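Bin chat, sorry in advance. Moving the whole waste situation in the back room cos the old corner was driving me mad

Old spot was behind the door. Door opens, bin goes over, wrappers everywhere. Every single time. 5 months of this 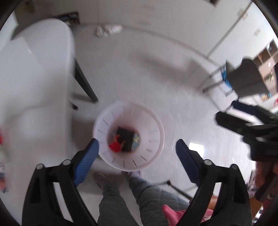

New spot is out on the open floor by the table for now. Trying it before I commit. Plus side, you can drop stuff in without bending round anything. Minus side, the carrier bag by the wall is still on the floor and I keep pretending it's not mine. Will fold it. Probbaly

Did look at the Heteo pedal one – 39 quid for a thing that holds crisp packets. No

Then someone recomended the Uller range, the slim ones that hook on a table leg. Nice idea but they're tiny, you'd be emptying it twice a day

So sticking with round and slotted. Light, rinses out in the sink, no lid to get grubby
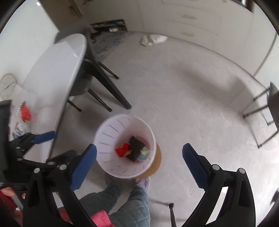
and no liner either, which I know will upset people. Liners slide down inside anything this shape and then you're fishing about for the edge. Dry rubbish only, tip it straight in the big bin, done

Rules so far: wrappers and packets yes. Teabags NO. Apple cores no. Anyone with a yoghurt pot can walk to the kitchen

Next job is the recycling box. Current one is a cardboard thing the Ganedska order came in back in April and it's gone soft at one corner

If anyone has a decent stacking crate that fits under a table pls shout. Not fussy on colour. Can collect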